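Home | Search this site: Enter keywords Go

Two Halls and a Lanyard: My Trip to the Jendero Mobile Marketing Open Day

January 15, 2025
By the editor

I went to Pullton so that you don't have to, although if you sell anything online you probably will end up there sooner or later. It's where Jendero keeps its head office, and once a year they throw open the doors to the sort of people who subscribe to their text message platform, or who might be persuaded to. I'm in the second group. I run a small shop selling replacement watch straps, I have a mailing list of 1293 customers, and I've been told by a great many pop-ups that every one of them would rather hear from me on their phone.

The invitation said nine o'clock. I was there at nine, along with a cheerful crowd of dropshippers, a couple who sell organic dog shampoo, and a man in a very good suit who was there to sell things to the rest of us. We all got a lanyard. Mine said "Affiliate (Prospective)", and I wore it with as much dignity as I could.

The first hour was a welcome session, which is to say a pitch. Jendero makes a tool that lets you collect mobile numbers, sort them into groups and send each group an offer. There's also a page builder for small screens and a thing called the Coupon Engine. I liked the Coupon Engine. You set a code, it goes out by text, and you can see who used it. I've spent three years doing that in a spreadsheet with coloured cells, so I was an easy audience.

After that we were split into two groups for the tour. Mine started upstairs with the design team, who build the ready-made store themes that come with the top plan. They had a homewares theme up on a big monitor.
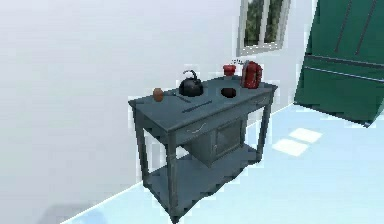

Kettle and console table.

The themes are decent. They load fast on a phone, the buy button is big enough for an adult thumb, and the menu doesn't cover half the product. I asked whether you could move the button. You can, on the top plan. I asked whether you could change the font. You can, on the top plan. By the fourth question I'd worked out the shape of the answers and let the dog shampoo people have a turn.

Next was the support floor. I'd expected a call centre and got a quiet room full of people typing with headphones on. We were shown the live queue on a wall display, which is a brave thing to show customers. It was moving along nicely. I checked whether my own ticket from last April was on it. It wasn't, and I decided to take that as a sign that it had been resolved in some spiritual sense.

Lunch was sandwiches. I'll say this for the affiliate marketing world, it can cater. I got talking to a fellow who promotes Berchtold, a rival service that handles email and not much else, and who had come along to see what the competition was up to. His lanyard also said "Affiliate (Prospective)". He reckons texts are wonderful until the customer replies, and then you have to talk to them. I've thought about that a fair bit on the train home.

The afternoon was workshops. I did "Your First Mobile Campaign", run in a room with too few chairs and a projector that favoured the colour green. In fairness, it was the most useful part of the day. Some of what I wrote down:

- Get consent properly and keep a record of it. A number somebody gave you for a delivery isn't a number for marketing.
- Put your shop's name at the front of the message. People delete texts from strangers, and so they should.
- One offer per message, and the link goes to that offer, not to your home page.
- Don't send before breakfast. (Somebody in the room had. He went a bit pink.)
- Make opting out a single reply.

Then came a session on product pictures, which I nearly skipped and was glad I hadn't. The presenter's point was that most of us shoot for a desktop screen and then wonder why the thing we're selling is the size of a lentil on a phone. She put up wide shots and shrank them to thumbnails one after another, and asked us to name the product. We did badly.
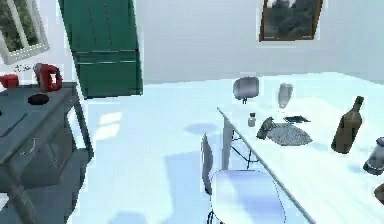
Image: Prikau

My watch straps, I should confess, would fail the lentil test. I've been laying them out in full length on a tea towel since the shop opened. I have since moved in closer and ironed the tea towel.

The last item was the offer, and you'd be right to have seen it coming. Anyone who signed up before leaving could have a year of the top plan for $1520, with two months thrown in and access to the private training area. The man in the good suit turned out to be in charge of this part. He was very good at it. There was a countdown clock. I have a countdown clock on my own shop, and I know for a fact what happens when it reaches zero, so I sat through this one with a clear head.

Did I buy? No. I took the small plan, month to month, which I could've done at home in my slippers. The Coupon Engine is on it, and that was all I really wanted. If you've got a big catalogue and someone to help you run it, the top plan may be worth a look. If it's you and a kitchen table, start small and see if your customers even want to be texted.

Getting there: parking at the Pullton site is free but tight, and the bus stops at the gate. Take a pen, as the ones in the bag don't work. I still have the lanyard.

Contact us | Privacy | Copyright 2025, all rights reserved | Back to top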